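Home | Explorers | Ask a Question | Money Matters | Robots | Back to Topics

Should we buy a robot to fold the washing?

By Rowena Salazar

Every so often a class writes in to ask why they can't have a robot that does the laundry. The latest letter came from Amthorpe Primary, where the pupils wanted one for the PE kit and the dressing-up box. They had even found one they liked, in a catalogue, with a very cheerful drawing of it holding a perfectly folded jumper.

I like robots. I also like keeping my money until I'm sure. So let's do what grown-ups are supposed to do before they buy a machine (and quite often forget to do), and ask it some awkward questions.

What is the job?

"Do the laundry" sounds like one job. Try writing down all the bits of it. Somebody has to find the socks. Somebody has to empty the pockets, sort the colours, load the machine, take everything out, hang it up, fold it and put it in the right drawer. A washing machine does one part of that very well. It has never once gone looking for a sock.

Now look at what the robot in the catalogue does. The Kestness folding arm folds. It doesn't find, sort, load or put away. If your school buys it thinking it will do the laundry, your school is going to be cross.

Why is folding so hard?

Pick up a brick. Put it down again. It is still the same shape, which makes life easy for a robot. It can be told how wide the brick is, and the brick will stay that wide all day.

Now pick up a jumper by one sleeve. The whole thing changes shape. The other sleeve disappears, the neck flops over and the stripes no longer line up. Put it down and it will land in a new heap that isn't quite like any heap you've seen before. You can sort this out without thinking, because you have been getting dressed for years and your fingers can feel what is one layer and what is two.

A gripper usually has just a pair of jaws that open and close. It can pinch a piece of knitting easily enough. The hard part is knowing which piece it has pinched, and what the rest of the cloth will do next.
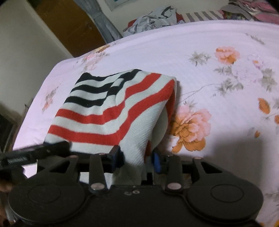 So when an advert tells you that a robot "handles clothes", ask what sort of handling it means. Pinching is handling. So is dropping. Folding a whole basket of mixed washing, with nobody helping, is a much bigger promise, and I would want to see it done with my own washing before I believed it.

What does it really cost?

The price on the label is only the beginning. Let's pretend we are planning for the Amthorpe robot. The arm is priced at £2,000. That is the number in big print.

Then come the numbers in small print. The arm has to be fixed to a strong table, and the table isn't included. The soft pads on its jaws wear out, so you need spares. Someone must be shown how to use it. I added up the extras in the same catalogue and got £414, and that was before anything had gone wrong.

There is also a yearly payment for the computer program that tells the arm what to do. Grown-ups call this a subscription. If you stop paying, you may be left with a very expensive coat hook. Before you buy, ask how many years you will be paying, and ask what still works if you stop.

How fast is it?

Here is something to try at home. Fold a T-shirt while a friend times you. Then look for the same number in the robot's advert. The advert for the Kestness arm says it can fold a shirt in around 3 minutes. That may not sound slow until you think about a full basket.

Be careful with films of robots, too. Some are speeded up. Look in the corner for tiny writing, or watch any people walking past behind it - if they scuttle like beetles, somebody has been playing with the speed.

Sellers will tell you that slow doesn't matter when the robot can work all night. That could be true. But it's only true if it can work all night by itself. If a person has to stay up and untangle the sleeves, you have bought a machine and a new job as well.

Can you try before you buy?

Ask! A company that trusts its machine should let you borrow it. When Skodix, a small hotel laundry, was choosing between the Kestness arm and one made by Lý, the manager asked both firms for a trial. She filled a basket with the most annoying things she had: fitted sheets, baby vests and a dressing gown with a long belt. One firm said yes. The other said its robot preferred towels.

She is still folding by hand, and has put the decision off until next June. I think that was sensible. Waiting is allowed, and prices for new machines sometimes come down.

Your turn: make a buying plan

Choose a machine you would like for your home or school. It doesn't have to be a robot. On a sheet of paper, write:

- the exact job you want it to do
- who does that job now, and how long it takes them
- the price, and all the extras you can find
- what happens when it breaks
- 2 questions you would ask the seller

Then swap with a partner and try to find something they have left out. Power? Space? A plug in the right place? Who has to clean it?

As for Amthorpe, I wrote back and suggested they spend a little on name labels first, as most of their trouble was with lost kit. They were not very pleased with me. They want the robot.

Page last checked 7/12/23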